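Right, it's a long train to Drarbridge, I've got a flask and a window seat, so I'm finally doing the thread on learning to cook for one after fourteen years of cooking for a family. Mute me now if you came for the football.

Background, quickly. Youngest moved out in September. I'd been making enormous pans of everything since he was in nursery, and the first week on my own I made a chilli that lasted me until I couldn't look at a kidney bean. I was eating it on toast by the end. On TOAST.

My first mistake was thinking I could just divide recipes by four. You can't! A quarter of an egg, a quarter of a tin of tomatoes, and then the oven takes exactly as long to heat up as it ever did. And a small amount of sauce in a big pan burns while you're looking for the lid.

So rule one (mine, ignore it if you like): get a small pan. I'd got three huge ones and a milk pan with a wobbly handle. Found a nice heavy little one in the charity shop at Vollovside and I use it nearly every day. Eggs, rice, one portion of soup, porridge when it's miserable out.

Rice, by the way. I spent years doing rice by eye for a houseful and had no clue what one person's worth looked like. It's a small teacup. That's it. Looks like nothing in the pan and then there it is, a whole dinner's worth. I still put in a bit extra out of nerves.

Someone asked about freezing. Yes, freeze things, but write on them. I had a whole drawer of mystery orange. Could've been dhal, could've been carrot soup, could've been the sweet potato thing I didn't like the first time and had apparently saved for later in case I changed my mind. I hadn't.

The things I freeze now: sliced bread, grated cheese, chopped onions, ginger in lumps, the last of a tin of coconut milk. I don't freeze whole dinners much any more. I found I'd open the drawer, see last month's stew and make cheese on toast anyway.

Shopping is the hard bit. Everything is sold for people with children or people with a cellar. I don't want a sack of potatoes. I want four potatoes. Marulanda on the corner lets you pick them out loose and I've become one of those people who has a chat with the greengrocer about parsnips.

Also the 200 gram bags of spinach. I don't care what anyone says, that's too much spinach on the day you buy it and a swamp two days later. I buy chard instead and it keeps for ages if you wrap the stalks in a damp tea towel.

I do own a table, anyway, so I've no excuse for eating on the sofa. 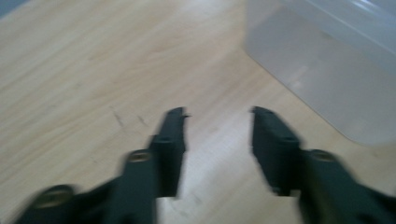 Pale wood and a lot of blur.

Which brings me to the eating-at-the-table business. My friend Nayeli Ríos has lived alone for years and she told me to lay a place properly, knife, fork, glass, the lot. I thought it sounded a bit sad. Tried it for a week and I take it all back – the food tastes better and I'm not picking rice out of the cushions.

She also said to have the radio on and not the telly, and she was right about that as well. I've become very invested in a gardening programme and I haven't got a garden.

OK, actual dinners, as several of you have asked.

Noodles with an egg. Boil the noodles, drop the egg in the same water, then soy, a bit of peanut butter, chilli oil and whatever green thing is going limp. Ten minutes and one pan. I have this far more often than I'd admit to my mother.

One sausage, one onion, half a tin of lentils. Fry the sausage, take it out, cook the onion slowly in what's left, then lentils, mustard and a splash of vinegar. Put the sausage back on top so it feels like an occasion. The other half of the lentils goes in a salad the next day with anything sharp.

A baked potato, but done properly. Salt the skin. Give it the full time in the oven. I used to microwave them for speed when there were kids howling at my ankles, and now there's no howling and I can wait. Butter, a silly amount of pepper, tuna if I've got it.

And one pork chop with an apple cut up in the same pan. I was so pleased with myself the first time I did this that I rang my sister.

What I still can't do: lasagne. There is no lasagne for one. I've tried a loaf tin, I've tried a soup bowl, I've tried a mug (don't). If you want lasagne you have to invite people, so I do that, and Thaddeus Baptiste from next door comes round and eats half of it standing up.

Cake is the same. I make a whole one, keep two slices and take the rest into work. I'm very popular.

Somebody in the replies says I should write all this up properly. I've got 1000 words of it in a notebook already and most of them are complaints about spinach, so don't hold your breath.

Oh, and for the person asking about the mustard, it's the Jurnance one with the green lid. Grainy, quite fierce. Lasts me months.

We're pulling in and I've got to find my other glove. Send me your dinners for one, please, especially anything with leeks. I've got two at home and no plan.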